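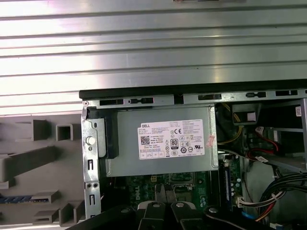 Open tower on its side, with the power supply and its label in view.

Vokness Tower Teardown Set

README

Vokness is a set of pictures of desktop computers opened up for parts recovery. It covers the inside of the case: power supplies, brackets, latches, front bezels and frame rails. The towers were opened at the Lutel workshop and sorted at Kandum.

Contents
1382 pictures in total
509 show a power supply still mounted in the case
100 are held back for checking labels

Layout
Pictures are grouped by tower, then by the part nearest the middle. A power supply with a readable label goes under psu_label, even if other parts are in view. Bezels seen from the inside go under bezel_inner.

Part notes
Each part has one line in parts.csv: part name, finish, how it is held and any maker name on it. The tower shown here is entered as a silver unit with a white label marked DELL, held by a white thumbscrew. Black plastic latches get their own line. Copy label text as printed – leave a field blank if it can't be read.

Known gaps
Cable colors were not recorded for the first 300 pictures. Slot counts on the rails are not included.

Changes
October: bezel names changed to match the Azevedo parts list. Old names are kept in the last column.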